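Elwood Community Learning Rooms
Progress report to the Chevalier Fund, period ending November

Work done in this period

The two ground-floor rooms at Elwood are now open for evening classes. The partition between them came down in the second week and the floor was levelled the week after. The electrician found old wiring behind the sink wall, and replacing it took five working days we had not planned for. The Moline Road entrance has a new ramp and handrail, both passed by the building inspector.

Classes

We are running adult literacy, basic numeracy and a sewing group. 21 people are enrolled in literacy, which is the limit for the room with one tutor. Leobardo Cárdenas teaches the early group and has agreed to stay on until spring. Numeracy has been slower to fill. Several people asked for a later start, so it now begins at 7 pm.

Attendance dropped when the bus route changed. We have written to the operator and have not had a reply.

Spending

Building work is over budget by the cost of the rewiring. We have covered this by putting off the new blinds and buying second-hand chairs. Teaching costs are as forecast. The second instalment of the grant has been received and none of it has been spent on equipment so far.

Furniture and surfaces

White-topped tables are in use. Cetilard supplied the wall paint and gave us a discount on the last order. 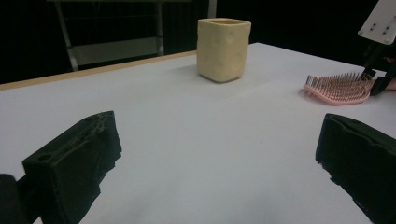 White tabletop, Elwood.

Next period

Blinds for the front room, a second literacy tutor, and a decision on whether numeracy should move to Saturday mornings or stay as it is. We would also like to discuss carrying the unspent equipment money into next year, and will send figures before the review meeting.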